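Clear glass, long timeouts and a planner that sulks

September 12, 2019

I have been promising a proper post about the planner since June, and every time I sat down to write it something else broke and I went off to mend that instead, so my apologies to the two or three of you who kept asking (you know who you are, and thank you, it does help to be nagged). The kettle is on, the tests are running in the other window, and I have a bit of time before they finish and tell me off.

For those who missed the earlier posts, Rundulus is the bit of software I look after on the chemistry bench project. It takes a list of steps, such as "pick up the flask" or "go to the hotplate and wait", and turns it into movements that two arms can make without hitting the furniture or each other. It gets its idea of the world from Uson, our perception package, which Loretta Schumacher wrote most of and which is a good deal tidier than anything of mine. Uson looks at the bench and sends over a list of objects, each with a place, a rough shape and a score for how sure it is. Rundulus believes all of it, and that is where most of my summer went!

When I started I thought the hard part would be the motion. It's the part everyone warns you about, after all, and I had read a great many papers on the train and filled a notebook with arrows. But the motion side came together fairly nicely once I stopped trying to be clever and let the planner try several starting postures for the wrist before giving up. What has eaten the time is the join between the two programs, the small dull messages that go back and forth saying what is where and how old that news is. I had 231 logged failures by the time I sat down to sort them, and I read every one, with biscuits. Most were stale poses. An object would be reported, the camera would lose it for a moment as an arm passed over, and Rundulus would carry on planning with a position that had gone off like old milk.

So the first big change is that every object now carries an age, and the planner has to ask for a fresh look if the age is over 40 milliseconds at the moment it commits to a path. It sounds harsh, and Loretta did raise an eyebrow, but asking again is cheap and re-planning is not. The old version would wait up to 50 seconds for a clean answer before it complained, and if you have ever stood beside a bench for that long wondering whether to press something, you will know why I wanted it gone.

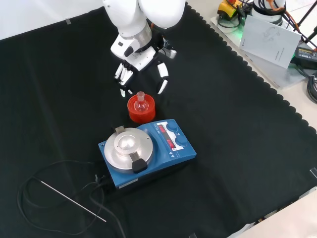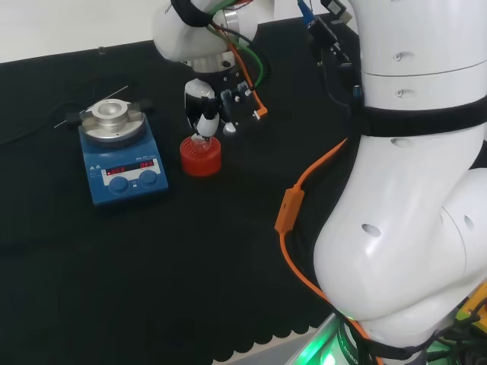

Transparent things are my current headache, and I suspect they will be for a while yet. The depth reading goes straight through glass, or bounces off a shiny bit of it, and what comes back is a sort of moth-eaten blob with the middle missing. For a long time Uson tried to fit a shape to the blob anyway. With the little round-bottom flask in the first picture you can see the orange of the holder right through the bulb, so a good share of the points that ought to belong to the flask get handed to the holder instead, and the planner is told about a slightly fat orange object with nothing sitting in it. We now do it the other way about. Uson finds the holder, which is lovely and bright against the black cloth, and then asks a separate little colour-only check whether there's a neck poking up out of the top. If there is, it puts a known flask model there and marks it as "guessed", and Rundulus gives anything guessed a wider margin on the way in.

Cables are the other thing. I had simply left them out of the collision world, in the hope that they would be good, and they are not good, they wander. A proper model of a floppy cable is far beyond me (and I think beyond the budget), so for now there is a crude keep-out box drawn by hand round wherever the hotplate lead has ended up that morning. I wrote a small tool for it called Prindine, which shows the overhead view and lets you drag a rectangle with the mouse and give it a height. I was rather embarrassed to show it to anyone, but it has become the most used thing I've written all year. Loretta has asked for an undo button and she shall have one.

Next on the list is reading the hotplate's display, so the script can check the temperature it asked for against the number on the front. Red digits ought to be easy. I have Rosenthal, our old text-reading module, dug out of the archive, and it builds after a bit of pleading, though it seems to think every seven is a one. If anyone has had luck with segmented digits seen at a slant, do leave a comment, I'd be ever so glad of it.

Tests have just finished. Three red, all in the bit I changed this morning, so I had better go and look.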